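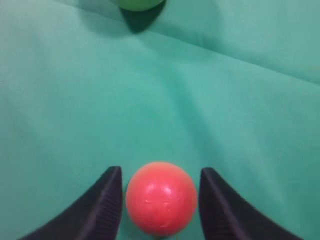
*Fig. 6. Red ball between the open fingers, wrist view.*

## 4. Running the Open Day Table

These steps cover the Vanby arm at the Drikano open day in May. Doors open at 10. Visitors will be at the rope by 9:45, offering advice.

1. Smooth the cloth flat. Small ripples are fine. Large ones get mistaken for objects, mostly by visitors.
2. Load program 421 from the Zistik panel and wait for the steady light.
3. Close the fingers and check that the tips line up.
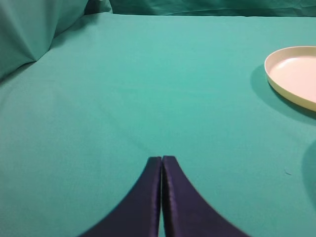 *Fig. 7. Fingertips nearly together, plate at upper right.*

4. If the tips are uneven, run program 88 and repeat step 3. Do not bend them straight by hand, however confident you feel.
5. Set out the plates and the fruit. Leave open cloth between them so the fingers have room to come down.

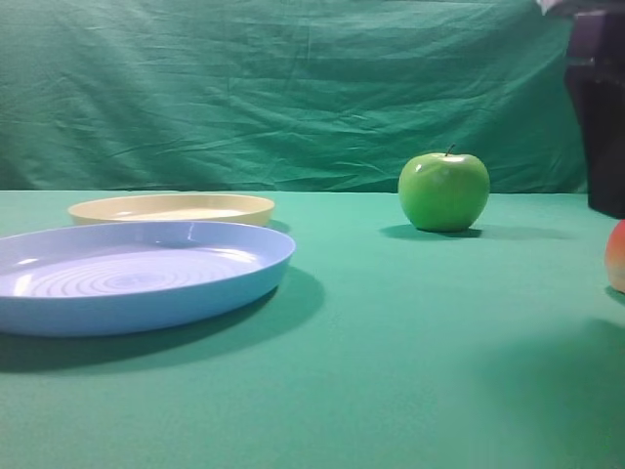
6. Keep the speed at 151 or lower. Higher settings look impressive until the fruit reaches the front row.

> **Caution:** Keep hands off the cloth while the arm is powered. This includes hands that are "just fixing" an apple.

7. Between groups, press Hold and look over the side view on the monitor. 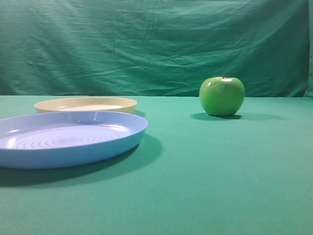 8. Check that the plates are empty before you press Start again. A visitor's cookie is not in the program.

**Note:** Spare fruit is kept under the table. It is for the arm.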